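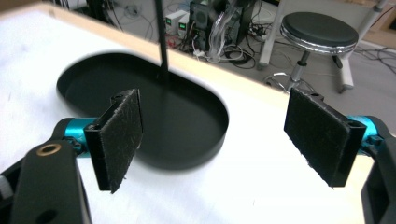

I am so happy with trays right now that I want to put one under everything! A low rim is all you need. It keeps the little stuff from wandering off across the table, and when it's time to wipe down you lift one thing instead of eleven.

Dark trays on white tables are my favorite (you always know where the edge is), but they do show every speck of dust. A barely damp microfiber cloth, one slow pass around the inside of the rim, then a dry one. Skip the paper towels on a matte finish, they leave lint all over it. For the corners and curves I use an old soft makeup brush, and it's wonderful.

If your tray has a post or a stand coming up out of it, dust that first, top to bottom, so the fluff lands in the tray and you only clean it once. I did it backwards for years.

Oval ones are great on a small table. No pointy corners to catch a sleeve! Mine by the front door is from the thrift store in Grurkendale and it holds keys, lip balm, stamps and a tape measure. When it gets so full that things slide over the rim, I dump it out on a towel and only half goes back.

White tabletops: a drop of dish soap in warm water handles nearly everything. For pen marks, try a little rubbing alcohol (70 percent is plenty) on a cotton swab, but test it underneath first, especially if the top is painted. Felt dots under the tray stop the scuffs. Wash and dry the bottom before you stick them on or they'll be gone by July.

Next up: drawer dividers, and I have a lot to say.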